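Looking After Stainless Steel Pots and Pans

Stainless steel takes a lot of abuse, but it shows everything. Most of the marks people worry about come off with things already under the sink. The tips are grouped by problem, so skip to the one you have.

Everyday washing

Let the pan cool before it goes in the sink. Cold water in a hot pan can warp the base, and a warped base rocks on a flat cooktop from then on.

Wash with hot water, dish soap and a soft sponge. Dry with a towel right away if your water is hard. Air drying is fine everywhere else.

The dishwasher will not hurt most stainless cookware, but it dulls the finish over the years. Hand wash anything with riveted handles, where food packs in around the rivet heads. An old toothbrush gets that out.

White chalky spots

These are minerals left by the water. Pour in one part white vinegar to three parts water, enough to cover the spots, and bring it to a simmer for a few minutes. Let it cool, pour it out and wash as usual.

Small pits in the bottom are different and do not come out. They come from salt sitting in cold water. Wait until the water boils before you salt it – the salt dissolves at once and never settles.

Rainbow stains

The blue and gold tint is heat discoloration. It is harmless. Wipe it with a cloth dipped in vinegar, or with the cut side of a lemon, then rinse.

Burned-on food

Start with the mildest method and move up only if you need to.

1. Fill the pot with an inch of water, add a squirt of dish soap and simmer for 30 minutes. Scrape with a wooden spoon while it is warm.

2. Pour out the water and cover the burned area with baking soda. Add just enough water to make a paste. Leave it for 8 hours or overnight, then scrub with a nylon pad.

3. Use a powdered cleanser made for stainless steel. Mix it with a little water, rub in the direction of the grain and rinse well. We keep a can of Gravavitz in the kitchen and one can lasts most of a year.

Steel wool will take off the food, but it leaves scratches and bits of metal that can rust. Chlorine bleach and oven cleaner should stay away from cookware altogether.

If milk or rice has scorched, do not scrape the bottom while you are trying to save the rest. Pour the good part into another pan and leave the burned layer behind.

The outside of the pot

The outside gets neglected. Grease that runs down the wall bakes on a little more each time the burner is lit, and after a winter of soups it is a brown varnish.

Turn the pot so the worst patch faces up and spread baking soda paste on it. Lay a damp paper towel over the paste so it does not dry out. Give it 40 minutes, then rub with the grain and rinse. Do the base last. Copper bottoms need copper polish. 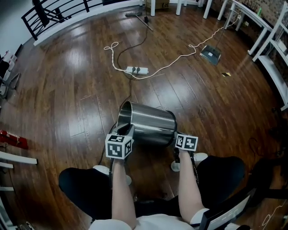 A stainless steel pot on its side, with the brushed interior showing at the rim.

Brushed and mirror finishes

A brushed surface has fine lines running one way, usually around the pot. Follow them with the cloth. Going across the lines leaves a patch that catches the light, and the only fix is to rub the whole area again in the right direction.

Mirror finishes have no grain. Use a soft cloth and no powder.

Loose handles and lids

Check screwed-on handles twice a year – October is a good time, before the holiday cooking starts. Tighten with a screwdriver that fits the slot fully. If a screw keeps backing out, take it to the hardware store and match it with a new one and a lock washer.

A riveted handle that wiggles cannot be tightened at home. Stop using the pot for anything heavy.

Storage

Nest pots with a dish towel or a paper plate between them. Store lids upright in a rack or upside down on the pot, so air can get in. A closed lid on a slightly damp pot gives you a stale smell that takes a vinegar rinse to clear.

Heavy stockpots belong on a low shelf. Lifting one down from over your head is a good way to drop it.

More in this section: Cleaning Enamel Roasters – Seasoning Cast Iron – Getting Rid of Drain Smells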